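Can a machine tidy up yet? Notes from the Civcombe sorting bench

Members of the Household and Workshop Automation Forum have asked several times whether the machines now on offer can take over simple chores at home or on the shop floor. The question was put again at the December meeting, and the Forum agreed to set out its present view in this newsletter.

The short answer is that some chores are within reach and most are not. Machines have long been able to move the same part from the same place to the same place, all day and at a steady pace. Member firms such as Bakker and Skolberg have relied on equipment of this kind for many years, and their packing lines would be hard to run without it. A chore is a different matter. The contents of a toy box, a kitchen drawer or a returns crate are never laid out in the same way twice, and few of the items in them were made with a machine in mind.

For this reason the Forum has given most of its attention to a plain task: taking mixed objects out of one bin and placing them in another. It stands in for a good deal of ordinary work, from putting away a child's toys to clearing a tray of returned goods. The Verura project, based at Civcombe, has now completed 2578 attempts at the task, and its full report is open to members on request.

The report makes sober reading. Solid items with flat sides are seldom a difficulty. Clear plastic remains troublesome, as the sensors often take it for part of the surface on which it rests. Thin items that lie flat are hard to grip, and objects that overlap may be lifted together or dropped halfway. A person deals with all of this without thought, usually while doing something else. 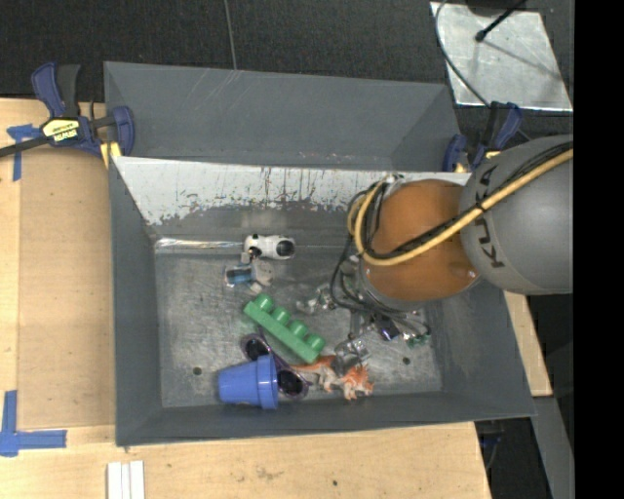
The sorting task at Civcombe: a KUKA arm reaches into a bin holding a toy block, sunglasses, a blue cup and other small items.

Speed is a further concern. On a shop floor a slow machine may still be worth having, provided that it can be left to run overnight and that a member of staff is able to clear any faults in the morning. The case for the home is weaker. Few households have a bench to spare, and fewer still would accept a fixed arm in the room where children play. The Forum has seen no product that it could recommend for general tidying – nor does it expect to see one before its next review.

Firms considering a trial are advised to begin with a narrow range of goods, to keep a written record of every failed pick and to allow for staff time when working out the cost. The Forum would be glad to receive such records from members, including those from trials that were ended early. Copies of the Verura report may be requested from the Forum office in the usual way.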